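[agarre-datos] Re: Recogida de ejemplos, segunda tanda – dudas con las etiquetas

De: Ulises Medina
Para: lista agarre-datos
Fecha: 8 sep 2021

Hola a todos,

contesto rápido que tengo que coger un tren. Respondo entre líneas a lo de Ro-un y al final pongo lo que queda pendiente.

Ro-un Nam escribió:
> He revisado lo que subisteis en agosto. Son 949 intentos, de los
> cuales 40 vienen sin etiqueta de resultado. ¿Los tiro o los
> etiqueta alguien a mano?

No los tires. Los mira Dong-geon, que ya tiene el visor montado. Si en alguno no se ve claro si el objeto salió de la cuba, se marca "dudoso" y fuera del entrenamiento, pero el fichero se guarda.

> Segunda cosa: casi todos los agarres son en el centro de la cuba.
> El modelo de Greneck va bien ahí y en cuanto el objeto está pegado
> a la pared hace cosas raras. ¿Podemos forzar más casos de borde?

Sí, en eso estamos. Esta tanda la hacemos con pocos objetos y bastantes arrimados a la pared del fondo, que es donde falla. Los movemos nosotros a mano entre serie y serie, sin patrón fijo. Kyung-hwa quería una plantilla con posiciones, yo prefiero que no, que luego el modelo se aprende la plantilla. Se puede discutir.

> Y por último, ¿el cepillo cuenta como un objeto o como dos clases
> (mango / cabezal)? En el esquema de Clisach son dos.

Un objeto. Lo que cambia es el punto de agarre, que va en su propio campo. Por el mango y por el cabezal son dos ejemplos distintos del mismo objeto, no dos clases. Si Clisach necesita separarlo que lo haga al importar.

Para que veáis cómo queda la cuba con la colocación nueva: 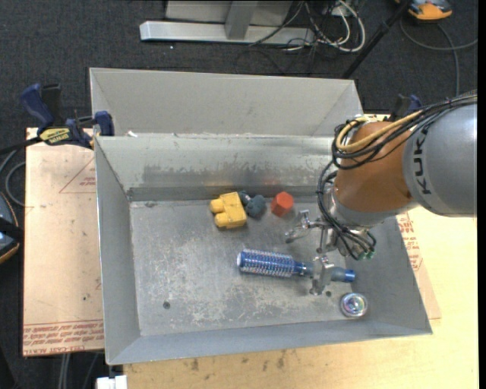 ETIQUETAS Y CASOS RAROS

El cepillo azul es el que más guerra da. Con la pinza encima, un trozo del mango queda tapado desde la cámara fija, así que la máscara hay que dibujarla con lo visible nada más – no completéis el mango "de memoria". Sang-wook lo estaba haciendo entero y por eso no cuadraban las dos anotaciones.

El amarillo y el oscuro de al lado van tan juntos que el segmentador puede darlos como uno. Máscaras separadas, siempre, aunque se toquen. Y ojo con el reflejo de color en la chapa de detrás, eso no es objeto. El rojo anaranjado tiene algo de hueco, debería salir bien.

El redondo brillante de la esquina: etiqueta "reflectante" además de la suya. La profundidad ahí no me la creo mucho, no la uséis para sacar la altura del agarre.

Los agujeros redondos del suelo de la cuba no se etiquetan. Lo digo porque en la tanda anterior había 17 máscaras puestas encima de un agujero. Los arañazos y manchas de la chapa tampoco, claro.

PENDIENTE

– Dong-geon: los 40 sin etiqueta.
– Kyung-hwa: mandar a la lista la propuesta de plantilla, aunque sea en sucio, y lo hablamos.
– Sang-wook: rehacer las máscaras del cepillo. Solo las que tienen oclusión, las otras están bien.
– Yo: subir el script de exportación para Vellow, que sigue perdiendo el campo de punto de agarre. Creo que ya se por qué.

Otra cosa, que no se me olvide: por favor guardad tambien los intentos fallidos. Hay 3 series en las que solo aparecen éxitos y no me lo creo. Un fallo bien etiquetado nos sirve igual, y de esos andamos cortos.

Ro-un, si ves algo raro en la nueva tanda pon el número de serie en el asunto, que si no luego no encuentro nada.

Saludos,
Ulises

--
Para darse de baja de agarre-datos, responda a este mensaje con la palabra BAJA en el asunto.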